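Opinion > Everyday Life > Shopping

I own too many cloth bags, and I'm tired of pretending that makes me a good person. There's a hook behind my kitchen door that came off the wall in July — the whole thing, screws and plaster too — under the weight of totes I never asked for. A bank gave me one. My dentist gave me one! I went to a talk in Quansah on saving water and came home with two.

My neighbor Settimio Cirillo has had the same bag for as long as I've known him. He paid 70 cents for it at the old Zerkine market and he's sewn the handle back on more times than he'll admit. I used to think he was just cheap (he is, a little).

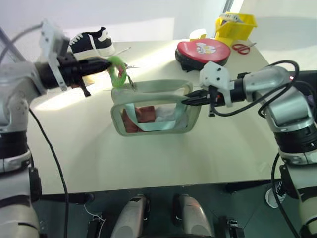 A pale green fabric bag, held up over a white table.

But he's using the thing, and I'm collecting them. Cotton has to be grown and shipped and stitched, and a bag that sits on a hook isn't saving anybody anything. So I'd like stores to quit handing them out. Charge me five bucks, make me think about it. When the street fair ordered 500 for this year I wrote to complain, and they mailed me a very nice reply and a tote.

It's holding my other totes now, on the floor, until I buy a better hook.

333 shares | 70 comments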